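Let the lad play through a bad month

I've been going to Rarivley Town home games for long enough to know when the crowd has picked its next victim, and this season it's Kidus Mersha. You can hear it. He gets the ball wide on the left, checks inside, and there's a groan before he's even lost it. Half the time he doesn't lose it, but the groan has already gone out and he must hear it too.

I think we're being daft about this. He's a winger. Wingers give the ball away, that's the job. If you want someone who never loses it, stick another centre half out there and see how many crosses you get.

People forget what January was like. We were going down, the pitch was a bog, and we couldn't get anyone to come here on loan for love nor money. Then Mersha turned up from Paredine with a bad haircut and started running at full backs. I was behind the goal for his first one, against Tosero, and I lost a glove and most of my voice. There were around 1000 of us there that night and I'd bet every one remembers it!

So what's changed? Mostly the position, if you ask me. Last season he had an overlapping full back to drag a man away. Now he's got a lad behind him who's been told to sit, so it's one against two every single time (sometimes three, Rind had three on him on the opening day and we still stood there moaning). I'm no coach, but I can see a player with nobody to pass to.
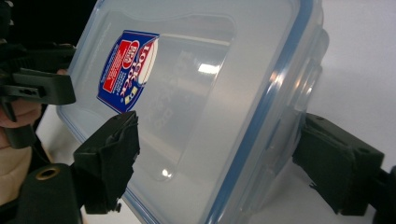
Lock & Lock tub, label still on the lid.

The other thing is his minutes. He's started every match, cup included, and he's coming back from an ankle. He looked heavy-legged at Rind after the hour and we left him on until the whistle. I'd have taken him off on 68 minutes and given him a rest, and I said so to my brother-in-law, who said I'd have been the first to complain if we'd conceded. Fair enough, I probably would.

What I don't want is for him to be dropped for two months. We've done that before with young players — a rough patch, a spell on the bench, a loan somewhere miles away, and the next time you see them they're scoring against us. Bring him off early, by all means. Start him from the bench for the odd away game. But keep him in the side, and for pity's sake let the full back go past him now and then.

And the booing has to pack in. Groan if you must, I do it myself when the corner hits the first man. But the boys in the corner by the tea hut were having a proper go at him on the way off last time, and he's 25, he's not made of wood. He clapped them anyway. I don't think I would have.

We've got Tosero at home next, same end, same full back he skinned last time. I'll be there early with a new pair of gloves.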